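Thread on the Cluserard gas field. I read the new production report during lunch and I want to share some notes. 1/5

The operator, Banton, now has 18 wells there. Last May the output was 284 barrels of condensate per day more than planned. This is small, but partners are happy. 2/5

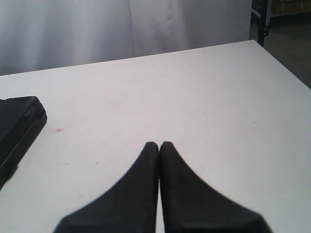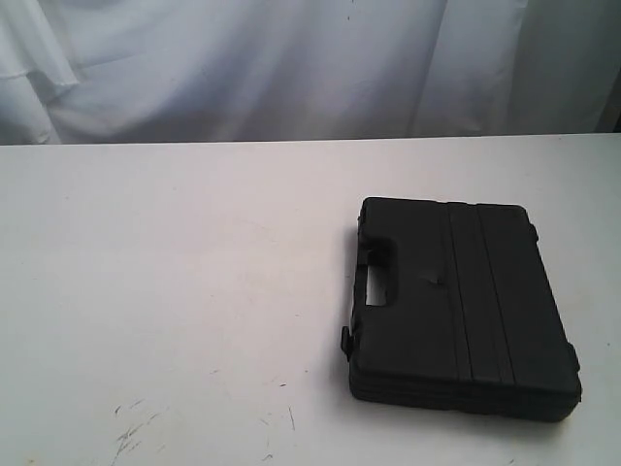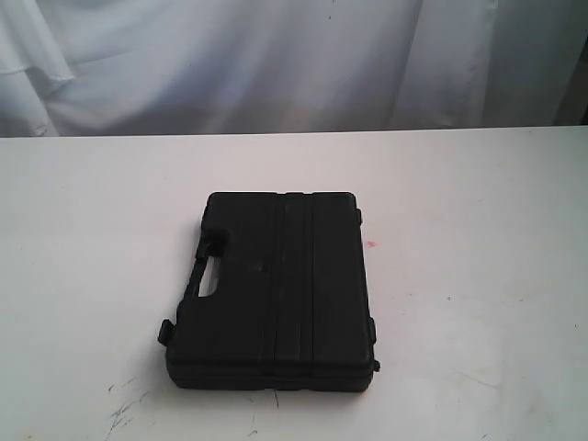 The pipeline to Claltano is my bigger question. Ruan Xaba wrote that it needs 200 days of repair — I think this is optimistic. 4/5

If the repair is late, the wells must close for the winter. I will read the second part of the report tonight and write again. 5/5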